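Search articles, topics, people
Search
Popular searches: grippers, used arms, night shift

A hand for hire

Fostell will rent you a robot hand by the month. Our writer spent two days at its workshop in Moffat to learn what you get for the money.

By Szabolcs Lakatos

The first thing Solène Deschamps asked me was what I wanted to pick up. I had prepared many questions about motors and software, and she listened to them politely, but she came back to this one. "People call us and say they want a hand," she told me. "I say, for what? Then it is quiet on the phone."

Deschamps runs the rental side of Fostell, a company of 13 people that occupies the back half of an old printing works. Its one product is the Tinirov, a hand that can be fitted to most of the mid-sized robot arms already in use. You cannot buy it. You pay $1,207 a month, with a minimum of three months, and for this you receive the hand, a wrist camera, a mounting plate and a person who will answer when you write to them.

I have reviewed grippers for this magazine since the days when they all looked like a pair of pliers. The usual way to sell one is to show it lifting an egg. Fostell prefers difficult and boring things: cable ties, receipts, the thin bags in which screws are delivered. Most of my first day was spent on soft things without a fixed shape, and I was grateful for this, as these are the items my readers complain about in their letters.

Kane Goodwin, who trains new customers, gave me the controls after lunch. You move the arm with a small handle and close the hand with your thumb. There is a delay, and it bothered me for the first hour. By four o'clock I no longer thought about it, but I also noticed that I was leaning to one side in my chair, as if this would help.

The view from the wrist is the part I would pay for. A camera on a stand shows you the job from outside, and you have to guess the last centimetre. From the wrist you are looking along the grey finger to its round tip, with the jointed metal one coming in from underneath and the crumpled white piece between them. Even the scuffs near the tip are visible. The picture can be upside down, depending on how the arm is turned, and so any label behind the work must be read standing on your head. Goodwin says he stopped noticing years ago.
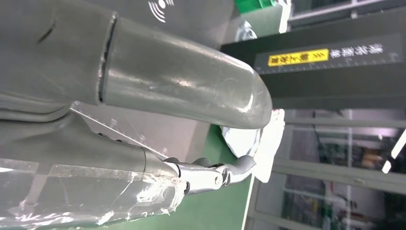 What it does less well

The Tinirov is slow. On my second day I ran 214 picks with mixed small goods and the hand completed 136 of them without my help. Goodwin considered this normal for a beginner's setup and showed me his own settings, which were gentler when closing and much more patient when opening. I believe him that the number goes up. I would still not put this hand on a line where somebody is waiting at the other end.

The manual is also a problem. It was clearly written by the engineers, and the chapter about calibration assumes that you have already done it once. I asked Doğukan Özkan, who designed the finger joints, whether a new one was coming. He laughed and said October, then asked me not to print the year.

Who is it for?

I telephoned one customer, Gregor Rennie, whose repair shop at Endutgate sorts returned clothing accessories. He has kept his hand for five months. His opinion was mixed: he likes that a broken part is replaced by courier without discussion, and he dislikes paying the full price in a month when the arm stands still. "I asked for a holiday rate," he said. "They sent me a calendar."

For a small shop with odd-shaped goods and a bit of patience, three months is a fair test. If your parts are all rigid and all the same, a simple two-jaw gripper will be cheaper and faster, and Deschamps will tell you so herself. She said it to me twice, the second time while looking for her car keys.

The price given here is valid from 1 Aug 2022 and does not include shipping or the arm.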